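Celura, oficina de Tarnach
Acta de la reunión sobre la sala de estar de la planta baja
Fecha: 2022-11-10
Lugar: la cocina de arriba, con café y con las sillas que cada cual fue trayendo de su despacho
Asisten: todo el personal de la oficina, salvo los compañeros de almacén, que mandaron sus comentarios por escrito

Orden del día
Lectura del acta anterior
Moqueta
Sofá
Distribución de la sala
Normas de uso y limpieza
Gastos pendientes
Ruegos y preguntas

Lectura del acta anterior

Se lee el acta de la reunión anterior y se aprueba con una corrección pequeña: donde ponía que la sala se cerraría los mediodías, debe decir que se cerrará solamente los mediodías en que haya visita reservada. Varias personas agradecen la aclaración, porque el malentendido había llevado a más de una a comer de pie en el pasillo, y pedimos perdón desde aquí a quien se quedó sin sitio con la tartera en la mano.

Moqueta

Se comenta en primer lugar, y con bastante entusiasmo, que la moqueta ha cambiado mucho la sala. Quienes trabajan en la habitación contigua dicen que ya no se oyen las pisadas ni el arrastrar de sillas, y que las conversaciones telefónicas se han vuelto por fin conversaciones y han dejado de ser un ejercicio de paciencia. También se nota al entrar por la mañana, cuando todavía no ha calentado la calefacción (que en esa planta, como sabemos todos, se toma su tiempo).

Hubo un rato largo dedicado a las rayas. Cuando se eligió el muestrario había quien temía que un gris rayado resultara serio, de pasillo de banco, y quien prefería un verde liso que finalmente no se servía en plazo. Las personas que en su día defendieron el verde dejan dicho, con muy buen humor, que el gris les parece acertado y que retiran todo lo que dijeron entonces, menos lo de las cortinas.

Queda pendiente una cuestión con la casa Tomić, que hizo la colocación: la tira que remata la moqueta en la puerta del pasillo se levanta un poco y ya se ha enganchado algún zapato. Se ha llamado y han contestado con amabilidad, pero sin dar día. Se acuerda escribirles de nuevo y pedirles que vengan antes de diciembre. Mientras tanto, se ruega levantar bien los pies en ese paso y avisar a las visitas, sobre todo a las que entran hablando y mirando hacia atrás, que son casi todas.

Se pregunta si sobró material. Sobró un rollo corto, que está en el almacén, de pie detrás de la puerta. Los compañeros de almacén piden en su nota que alguien decida qué se hace con él, porque se les cae encima cada vez que buscan la escalera. Se acuerda guardarlo tumbado en la balda alta, por si algún día hay que reponer un trozo, y no cortarlo para felpudos, aunque la idea de los felpudos tuvo sus partidarios.

Sofá

Se trata después el asunto del sofá, que era el que más ganas había de comentar. Se recuerda para quienes no estuvieron en la primera conversación que se había pensado en el modelo Ivo, en piel beige, frente a otro de tela azul que a algunos les parecía más alegre. Ganó la piel, en parte por la facilidad de pasarle un paño y en parte, dicho sea con cariño, por cansancio de quienes votábamos.

La impresión general es muy buena. Es cómodo para sentarse un momento y también para el rato más largo de después de comer, y el color entona con la moqueta mejor de lo que hacía pensar el muestrario. Alguna persona lo encuentra un poco bajo para levantarse con soltura; se propone probar con un cojín firme antes de pensar en nada más complicado.
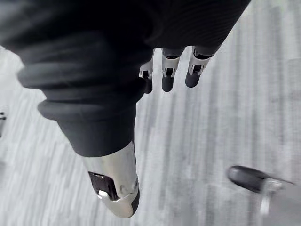 La moqueta, en gris claro.
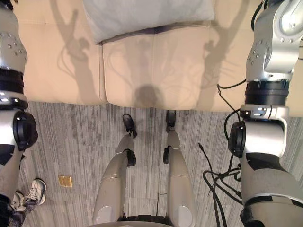
El sofá de piel beige sobre la moqueta rayada.

Sobre el cuidado de la piel se habla despacio, porque hay opiniones. Una compañera tuvo en casa de sus padres un sofá parecido y cuenta que lo estropearon a fuerza de quererlo, con cremas y con limpiadores de todas clases. Propone paño suave apenas humedecido, secar enseguida y no meterse en más aventuras. Nos parece a todos muy sensato y así se acuerda. Se guardará un paño exclusivamente para el sofá en el cajón de la cocina de arriba, y se pide de corazón que no acabe secando tazas.

También se acuerda no apoyar en los brazos del sofá ni vasos ni bolígrafos sin capuchón. En cuanto a los zapatos, se da por entendido que no suben al asiento; se discutió si hacía falta escribirlo y al final se escribe, por dejarlo dicho.

Distribución de la sala

Se plantea si el sofá debe quedarse donde está o girarse hacia la ventana. A favor del giro se dice que la luz de la tarde es preciosa y que da pena darle la espalda. En contra se recuerda que por la tarde el sol entra de lleno, que la piel clara lo acusa con los años y que además quien se sienta allí con el ordenador no ve nada en la pantalla. Tras un intercambio largo y muy agradable, en el que terminamos hablando de las vacaciones, se acuerda dejarlo como está hasta que pase el invierno y volver a mirarlo con calma cuando los días alarguen.

Delante del sofá se quiere mantener el suelo despejado. Había una propuesta de poner una mesa de centro, y se valoró de verdad, pero la mayoría prefiere conservar el espacio para poder estirar las piernas y para pasar sin rodeos. Si más adelante se echa de menos un sitio donde dejar la taza, se buscará una mesita auxiliar ligera que se pueda apartar con una mano. Quien tenga una en casa sin uso puede comentarlo, que siempre hay una mesita en algún trastero esperando destino.

Se pide igualmente que no se dejen en la sala las cajas de los envíos, ni siquiera un ratito. Los ratitos, como se vio en octubre, tienden a durar, y la moqueta guarda la marca del peso. Las cajas van directamente al almacén, y si el almacén está cerrado se dejan en el rellano de servicio con una nota.

Normas de uso y limpieza

La sala estará abierta desde las 8 de la mañana y se recogerá a las 7 de la tarde, hora en que la última persona que salga apagará las luces y bajará la persiana. No se hace turno para esto; se confía en que quien se marche al final lo recuerde, y se pondrá un cartelito junto al interruptor, a ser posible con letra bonita.

La moqueta se aspirará siguiendo el sentido de las rayas. La persona que viene a limpiar lo ha pedido así, y quienes echamos una mano cuando se cae algo deberíamos hacer lo mismo, que a contrapelo se le queda un dibujo raro que luego llama la atención. Debajo del sofá se pasará la boquilla estrecha, que se guarda con la aspiradora y que, por favor, debe volver con la aspiradora.

Si se derrama café, se absorbe con papel, sin frotar, y se avisa. Insistimos en lo de avisar: no se va a enfadar la casa por una mancha, y una mancha contada a tiempo se quita casi siempre. En la sala se puede tomar café, té y algo seco. Las comidas completas, y muy en particular las que llevan tomate, se harán en la cocina.

Respecto a las visitas, se acuerda que la sala tiene preferencia para ellas cuando estén anotadas en el calendario común. Si no hay nada anotado, la sala es de quien la necesite, sin pedir permiso y sin sentirse mal por sentarse un rato.

Gastos pendientes

Se repasa brevemente lo gastado. Entre la moqueta, la colocación y el sofá se ha superado un poco la previsión, pero queda una partida de 1.000 euros sin tocar para terminar la sala. Se acuerda reservarla para la iluminación, que es lo que de verdad falta, y separar de ella un máximo de 100 euros para cosas menudas: el cojín, el cartelito, un gancho detrás de la puerta y una planta que aguante nuestra manera de regar.

Sobre la iluminación hay consenso en que el fluorescente del techo no hace justicia al resto. Se pedirán precios de una lámpara de pie con luz cálida. La persona que se encarga de las compras traerá opciones a la próxima reunión y ruega que no se le manden enlaces por la noche, o que se le manden todos juntos.

Las cortinas se dejan para más adelante. Se hace constar, a petición de las personas interesadas, que el asunto sigue abierto.

Ruegos y preguntas

Se pregunta por la butaca vieja, la que estaba en la sala antes de la reforma. Está en el almacén, tapada con una sábana. Hay quien le tiene mucho apego y quien recuerda lo del muelle. Se dará hasta diciembre para que alguien se la lleve a casa, y si no se la lleva nadie se llamará al servicio municipal de recogida.

Los compañeros de almacén solicitan que la sala les quede también a mano a ellos, que entran por el patio y a menudo encuentran cerrada la puerta interior. Se les da toda la razón. Se hará copia de la llave y se les entregará esta misma semana, con nuestras disculpas por no haberlo pensado antes.

Se pide que el calzado mojado se quede en la entrada los días de lluvia. Se buscará una bandeja para dejarlo y se aceptan zapatillas de casa en la sala, de cualquier color.

Por último se agradece a todo el mundo el trabajo de los días de la mudanza, las idas y venidas por la escalera y los bizcochos. La próxima reunión se celebrará en la propia sala, en diciembre, en fecha que se avisará por correo. Se ruega traer silla, que en el sofá no cabemos todos.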